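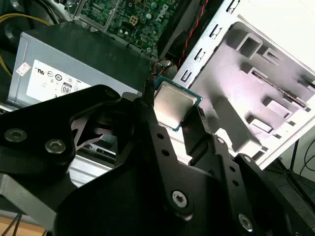 The open day at the Weidemann Center for Development Measurement ran from ten until four, and I went with a low opinion of composite indexes that I was willing to have improved. It was improved a little, mostly by the people who do the counting and hardly at all by the people who do the explaining.

Weidemann publishes the Codden Index, which scores districts and small regions on health, schooling, income and what it calls "daily security." Most readers will have met it as a colored map. The national indexes hide a great deal, as anyone who has compared a capital city with its back country knows, so a district-level measure is a fair idea. The current release covers 1278 districts. My question going in was how many of those scores rest on something a person went out and asked.

The morning talk did not say. We were shown two maps, one from the first release and one from this February, and the second was much greener. The speaker moved back and forth between them several times. What I would have liked to hear is that the cutoffs between color classes were redrawn between the two releases. It's in the technical notes, on a page I had to ask for. On the old cutoffs, a good part of the new green goes back to yellow. There probably has been real improvement in child mortality and in years of schooling, and I don't doubt the direction. I doubt the size of it, and I doubt that a map with movable classes is the way to show it.

After coffee we were split into groups and walked through the building. Mine began on the ground floor, where the technical side lives, and worked its way up to the survey desks.
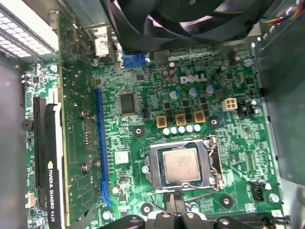 Inside a Dell desktop, ground floor.

The survey desks were the best part of the day. Brernusus was the case they had chosen, a hill district that rose further in the ranking than any other in the release. The field team interviewed 875 households there and the questionnaires had been laid out for us to look through, with names and addresses removed. They are good questionnaires. They ask how long it takes to walk to a clinic and then, separately, whether anyone was on duty the last time somebody went. The second question does more work than the first, and I was sorry to learn that it isn't used in the score. Too many districts leave it blank, so the index falls back on distance alone.

That is how Brernusus climbed. Three clinics were built, distances fell, and the health part of the score jumped. Leafing through one folder, I found plenty of households who had walked the shorter distance to a closed door. I don't say that the clinics are worthless — a building can be staffed later, and you can't staff one that isn't there. But a reader of the map will take that dark green to mean people are getting care.

Rovham was presented as the opposite case, one of the few districts to lose ground. It sits on the coast and has taken in a large number of people from inland over a few years. Income per head went down, crowding in schools went up, and the score fell. Nothing in that tells you whether the newcomers are better or worse off than they were in the places they left. If they are better off, then Rovham's decline is partly a record of people's lives improving. I put this to the analyst at the desk, who agreed at once and said it comes up every year.

As for my question, I got the number in the end from a printed sheet by the stairs. Of the districts in the index, 529 have survey data of their own. The rest are modeled from neighbors, night lights and census tables, some of them old. The map prints both kinds in the same solid colors. Hatching would fix it in an afternoon.

Lunch was sandwiches. The bookstall had the full atlas at a price I won't repeat, and the free summary, which is all most visitors took home, leaves out the sheet by the stairs.

The afternoon was given over to written questions, with answers pinned up on a board near the exit. I copied down one that seemed to matter.

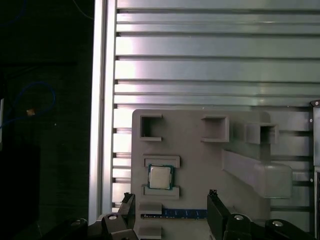 Can a district's score be compared directly from one release to the next?
Only where the same sources were used both times. For modeled districts, a change in score may come from a change in the method, and the two shouldn't be read as a trend.

I would put that sentence on the front of the map. It was pinned at knee height.

Would I go again? For the questionnaires, yes, and I'd skip the talk. The survey staff know exactly where their numbers are weak and will tell you if you ask. Somewhere between their desks and the printer that knowledge goes missing.

Posted Aug 18, 2025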